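Home > Support > Bench cells
Filed under: Setup and care, Two-arm cells

Marikar bench cell: common questions
Last updated 4 May 2022

Print this page | E-mail this page

Does the perforated plate need to be bolted down?
Yes. Fit all the corner screws before you teach any positions. A plate that creeps even slightly will put every pick out, and you'll waste an afternoon looking for the fault in the arms.

Can both arms share one mounting stand?
They can. The stand was drawn up at Poronia for a pair of arms, and both bases bolt to it directly. Check the base bolts after the first 40 hours of running, then every February with the yearly service.

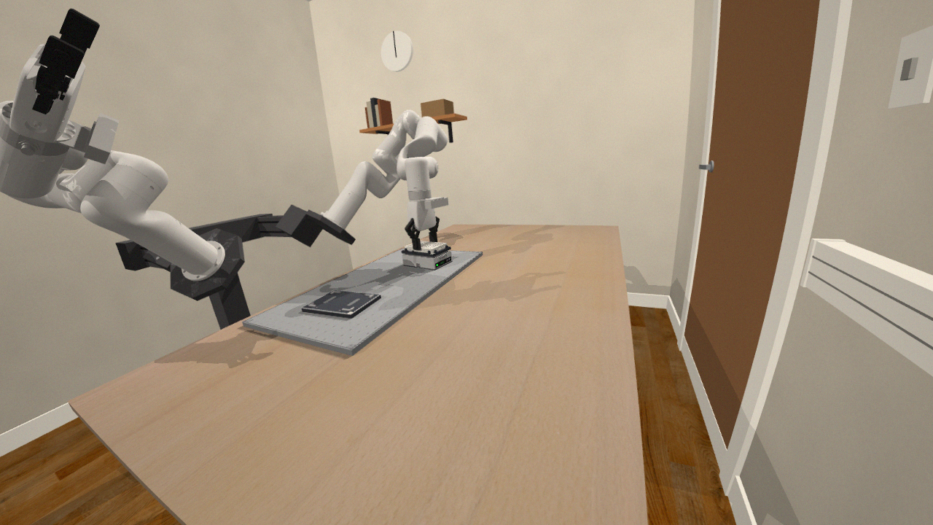
If you find a loose bolt, park both arms and take the load off that base before tightening. Re-run the base check in Nitell afterwards — the old offsets won't be right.

What is the simulated room for?
We try every change of layout in the Biditz model first. The table, plate and stand are drawn to the same sizes as the real ones, so a clash between the arms shows up before anyone loads the program on the cell.

How do I set the position of a rack?
Open the gripper, bring it in slowly at 50 per cent of teach speed and stop short of the rack. Line up by the plate holes, save the point, then step down. Don't teach by pushing the fingers against the rack.

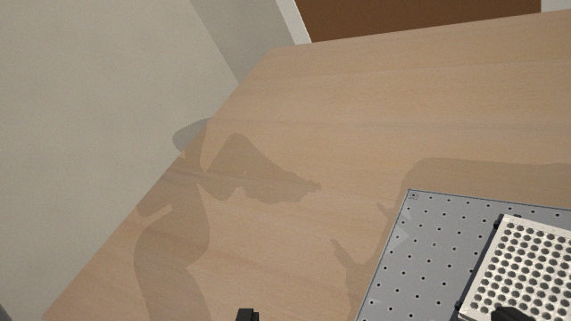 Save the point under the rack's own name and not over an old one. Racks from different makers vary in height, and a shared point will sooner or later drive the fingers into something.

How often should the gripper fingers be cleaned?
Wipe them at the end of each shift with a lint-free cloth. Keep solvent away from the joint seals.

The arm stops with code 78. What does it mean?
The wrist has met more force than it expected. Clear the area, jog the wrist upwards and look for a tray or rack that has moved off its place. If the code comes back with nothing in the way, send us the log.

Which part number do I order for spare fingers?
Ask for 2320. They come as a pair, with screws. Change both at once, even if only one looks worn.

Print this page | E-mail this page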